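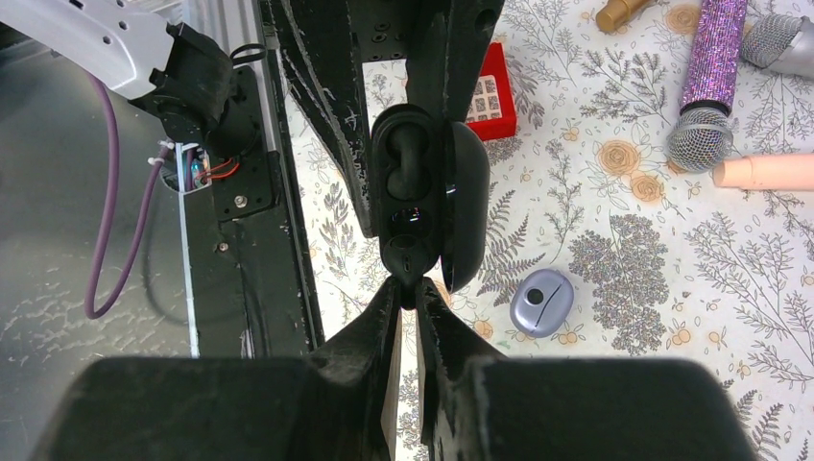
Sketon wrote in to ask why the gripper just keeps hanging on after a stall, and whether it's okay to yank the part out by hand. Please don't yank! I did that in July and spent the evening re-zeroing both fingers.

6.2 Clearing a grip stall (error 34)

You'll get error 34 when the fingers close on something and the motor can't reach its target width. Small hinged things like earbud cases are the worst for it, because the lid changes the shape you're gripping — I see it way more with them than with anything boxy.

1. Hit Pause on the Skusedano panel. Pause holds the grip, so nothing drops yet.
2. Put your free hand flat under the part, well clear of the fingertips.
3. Open the jaws 2 mm at a time with the jog key until the part comes loose.
4. Take the part away and shut its lid if it has one.
5. Run Home Fingers and wait for the green light.
6. Drop the grip force to 500 in the Liew settings tab (those are the tab's own units, so don't go looking for newtons) and try again.

CAUTION: Never clear the error with the part still in the jaws. The fingers snap to their last target the second the fault resets, and they don't care what's in between.

Note: If it stalls 2 times in a row after homing, power down and check that the wrist cable isn't snagging when the arm turns. Mine was. Samel sells a longer clip for it, and I've had no trouble with the cable after fitting one.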